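3.2 Storage conditions and label loss in household preserving

The second part of the study examined how preserved food was kept after bottling, and in particular how often the date and contents of a container could still be established at the time of use. Households were recruited through the Drerbridge and Hornwood community centres. Of the 116 households that returned a first questionnaire, 50 agreed to keep a pantry diary through the following January. The diary recorded each container opened, the room in which it had been stored, and whether its label was legible.

Respondents were asked to continue their usual practice and were given no advice on labelling during the diary period. Where a household used more than one storage room, each room was entered on a separate sheet. Containers bought ready-filled were excluded.

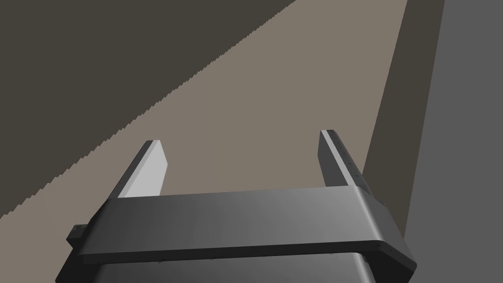 The combined diaries yielded 900 usable entries. Entries were coded independently by 2 readers, and differences were settled by discussion between the authors. A label was treated as legible if both the contents and the year of bottling could be read by a person outside the household. This is a stricter test than the one used by Ayala in the earlier Eskola survey, where a label counted as legible if the owner could interpret it. The two sets of results should therefore be compared with caution.

Kitchens and laundries presented the greatest difficulty. Paper labels in these rooms were frequently reported as curled, faded or missing, and several respondents noted that steam from cooking had lifted the glue. Labels written directly on the lid fared better in the diaries but were lost whenever lids were exchanged between containers. Respondents who decorated their containers, or who covered the whole surface with printed paper, often had no plain area left on which to write a date.
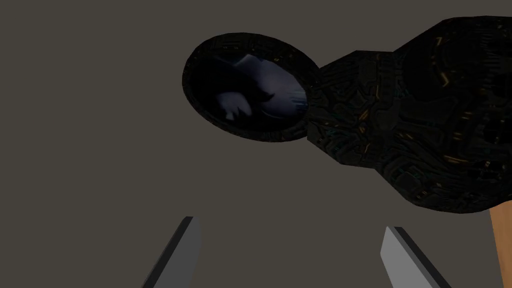
Figure 4. Bottle- or vase-shaped form with an all-over circuit-board pattern. The wide opening is at left.

Decorated containers were more commonly given as gifts than kept, and the recipients seldom knew when the contents had been prepared. One respondent from Pakedeck described receiving plum sauce from a neighbour in three successive years and being unable to tell the batches apart. In such cases the diary entry was coded as undated, even where the respondent offered a guess.

Bedrooms and hallways were used for storage more often than the authors had expected. Older respondents favoured a cool inside wall, and those in rented units mentioned cupboards and drawers as a substitute for a pantry.
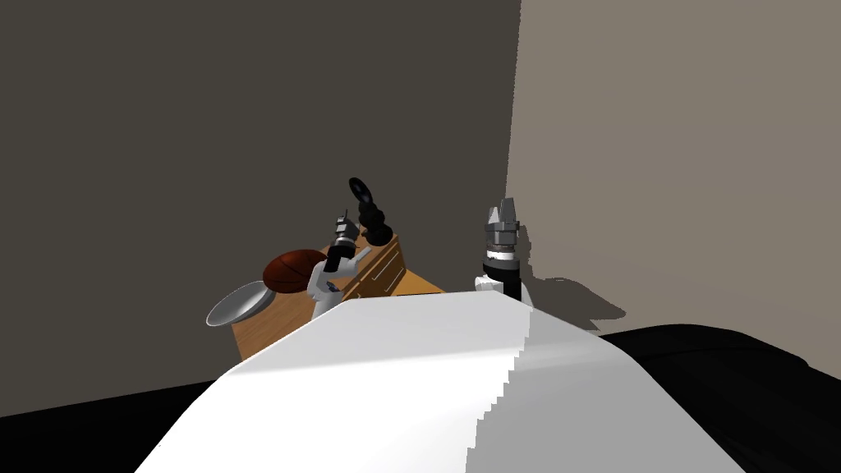

Containers stored in drawers were usually kept on their sides, and their owners relied on memory or on a written list to identify them. Lists were accurate when first drawn up but were rarely amended as food was eaten. Olvera has proposed a simple tie-on tag carrying the year alone, and a trial of this tag is under way in Hornwood. Its results will be reported separately. The coding sheet used for the present analysis is the version dated 4/18/20.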